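Fatwood Home & Yard Forum > Indoors > Countertops and Tables

Thread: Refinishing a dark laminate-look table vs. just living with it

Apr 15, 2024
Posted by gravelroad_gus
Print this page | E-mail this thread
42 replies | 348 views | Share (2)

gravelroad_gus
We bought a used work table for the back room last September. The top is black and it shows everything. Every fingerprint, every crumb, every place a glass sat. I wipe it down in the morning and by lunch it looks like it was never touched. The top is smooth and semi-gloss. I don't know what it's made of. The seller said "composite" and that was all I got out of him.

I see three choices. Sand it and paint it something lighter, put a new top over it, or find a cleaner that doesn't leave streaks. I'd like to spend the least money. Has anyone painted one of these and had it hold up?

oakline
Don't sand it until you know what it is. If it's a thin printed layer over particle board you'll go through it in a minute and then you really will need a new top. Look at the underside and at the edge banding. Flip up a corner of the banding if it's already loose.

Also, what are you cleaning it with? Most streaks on dark tops are leftover soap.

gravelroad_gus
Dish soap and water, paper towels. Sometimes window cleaner.

oakline
That's your problem, or most of it. Too much soap. Use a few drops in a quart of warm water, wipe, then wipe again with plain water, then dry it with a cotton rag. Paper towels leave lint.

patty_cakes_ohio
I disagree that it's the soap. I had a glossy black dining table for years and it did not matter what I cleaned it with. Black gloss shows dust. It's the color. I gave it to my nephew and bought a maple one and I have not thought about it since.

If you have the money, get rid of it. If you don't, put a tablecloth on it.

oakline
Dust and streaks are two different things. He said fingerprints and glass rings. Those come off with the right method.

patty_cakes_ohio
They come off and then they come back. He has to use the table.

millwright_dan
I painted one. Scuff sanded with 220, wiped it with denatured alcohol, bonding primer, then two coats of Grendix cabinet enamel with a foam roller. It looked good for a year. Then it started to chip where I slide the sewing machine out. If it's only going to hold a lamp, go ahead. If you work on it, paint won't last unless you clear coat it, and by the time you buy primer, paint and clear coat you could have bought a top.

Let it cure, too. The can says dry in four hours. It isn't hard for weeks. I put a box down on mine the second day and it left a mark I could feel with my thumb.

gravelroad_gus
We do work on it. Seed starting, mail, my wife's craft stuff. So paint may be out.

hollis_creek
What about adhesive vinyl? I used the Tosta roll stuff on a shelf and it went down fine. I wouldn't put anything hot on it.

millwright_dan
Fine on a shelf. On a table the edges lift. You need to wrap it under and warm it with a hair dryer as you go, and the corners are a pain. Cut them like you're wrapping a present and trim underneath with a new blade.

oakline
Agree with Dan on vinyl. The seams catch dirt.

tworiversmom
I think people blame dark tops when the real trouble is gloss. We have a dark gray one with a pebbled finish and a speckle in it and I would buy it again. It hides dust pretty well and I don't fuss over it. I do have to use a brush now and then if something sticky dries in the texture, but a soft nail brush takes care of that.

I keep a few glass things and fake tulips toward the back and leave the front open to work on.
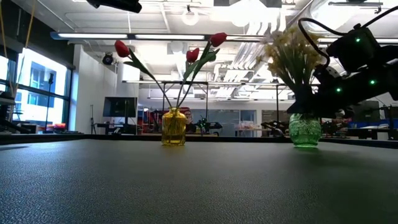 Our gray top, with the red tulips in the little amber vase and the green glass one to the right.

patty_cakes_ohio
That's a nice color. I take back some of what I said. I still wouldn't have black.

Where is the green vase from?

tworiversmom
Estate sale, in a box with some mixing bowls. No mark on the bottom that I can find.

oakline
Texture is a fair point, but it has a downside. You can't write on it without a pad under the paper. My daughter did homework on one and went through the page constantly.

tworiversmom
True. We keep a desk pad in the drawer for that.

gravelroad_gus
I hadn't thought about texture. Does anyone sell just the top in something like that? Mine is five feet by thirty inches and the legs are good.

hollis_creek
Szalai cuts tops to size if you send them a drawing. I ordered a shelf from them and the cut was clean. Shipping cost nearly as much as the shelf. Try a local countertop shop first and ask about offcuts. They often have leftover pieces from kitchens and will let them go cheap if you haul them.

millwright_dan
Second the offcuts. Take a tape measure and check the piece for bow before you load it. Check the screw length too, so you don't come up through the new top when you put the legs on — I have done that.

gravelroad_gus
Update. I looked at the underside and it is particle board, so no sanding. I did the few-drops-of-soap method with a cotton rag and it is a lot better than it was. Still shows dust by evening. I'm going to call two counter shops about offcuts and keep cleaning it this way until I find one.

patty_cakes_ohio
So it was the soap and the color.

oakline
I'll accept that.

hollis_creek
If you get a gray one, post what they charged you. I have a bench in the garage that could use the same thing.

Share (2) | Print this page | E-mail this thread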